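Unit 4 handout: Sorting and storing play produce
Practical Life Materials, instructor Anil Poduval

Read this before the July practical. Bring it with you, since the checklist at the end gets signed.

Play produce is one of the most used sets in a classroom and one of the worst kept. Pieces end up under shelves and in coat pockets. In this unit we treat the set as two containers: a closed bag for storage and an open basket for the child's work. The pieces live in the bag, and the basket is empty when the activity begins.

4.1 Storage

Use a clear bag with a zip top. A child who can see the red fruit through the plastic is more likely to ask for it by name, and you can check the set without opening it. The Trosport bags on our supply list come in packs of 11. Cloth sacks are fine for blocks but not for this set.

Set the bag flat to the left of the basket, close enough that one reach covers both.
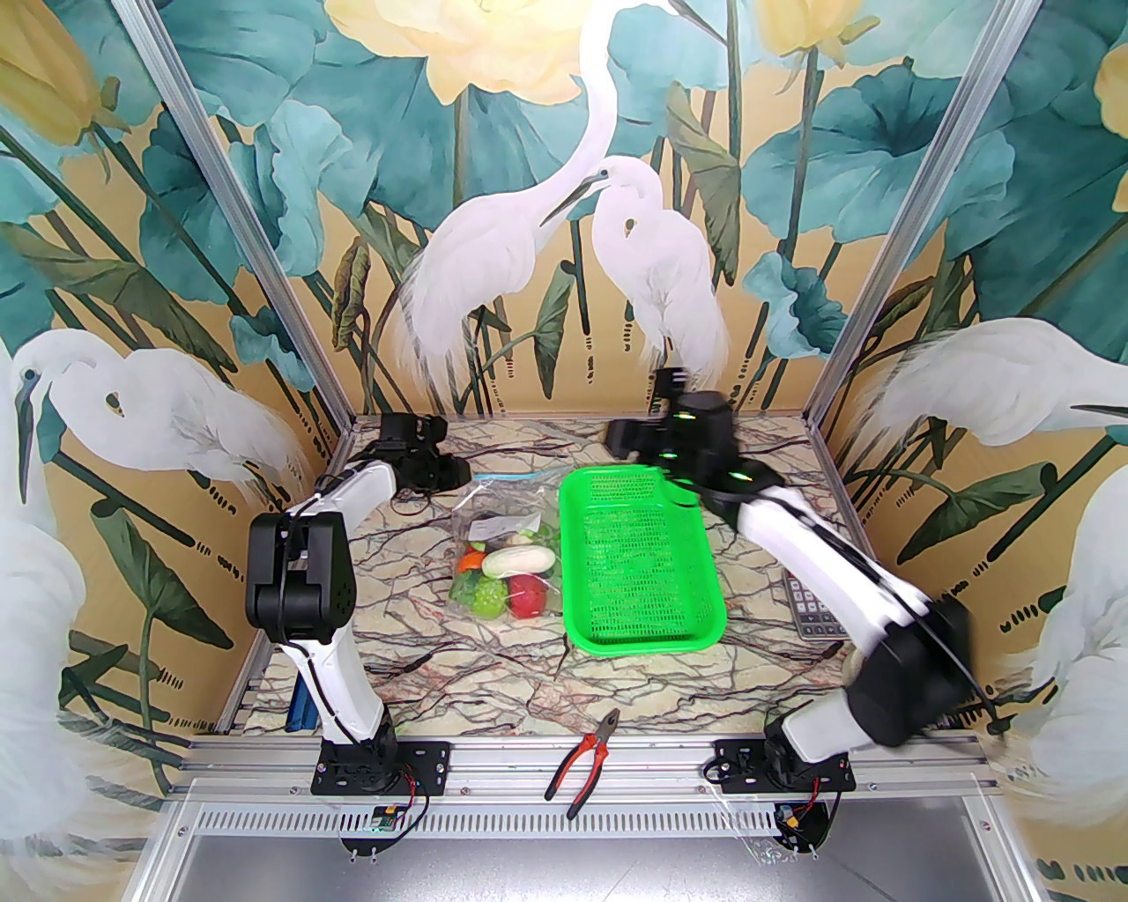 Fig. 4.1. Bag of model fruits and vegetables beside the empty green basket.

4.2 The basket

Choose a basket with low sides, rounded corners and holes in the bottom — crumbs and grit fall through, and it rinses quickly. One plain color is best. The Vostaddale catalog lists a set of 49 pieces, far too many for one basket. Split it into several bags and rotate them.

4.3 Moving the pieces

Open the zipper all the way before taking anything out. Long pieces such as a chili pepper catch on a half-open bag. Hold the bag up by its opening with one hand and lift pieces out with the other. Lay long pieces down first and put round ones in the space left over. Do not pour. Name each piece as it goes in, once, and wait.

A red chili pepper and a cream-white bulb shape lie in the basket in Fig. 4.2, with green and orange pieces still in the bag.

Fig. 4.2

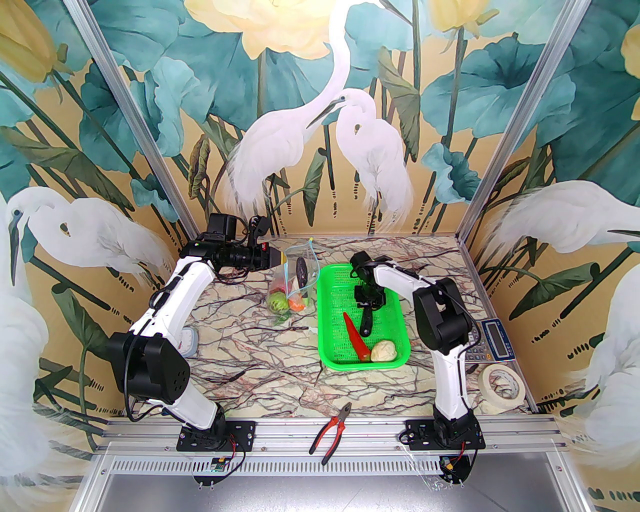

4.4 Checklist for the practical

Zipper fully open before the first piece
Pieces placed, not dropped
Each piece named once
Set returned to the bag and zipper closed
Basket wiped and back on the shelf

Passing mark is 70. Reading for next time: Essien, chapter 22.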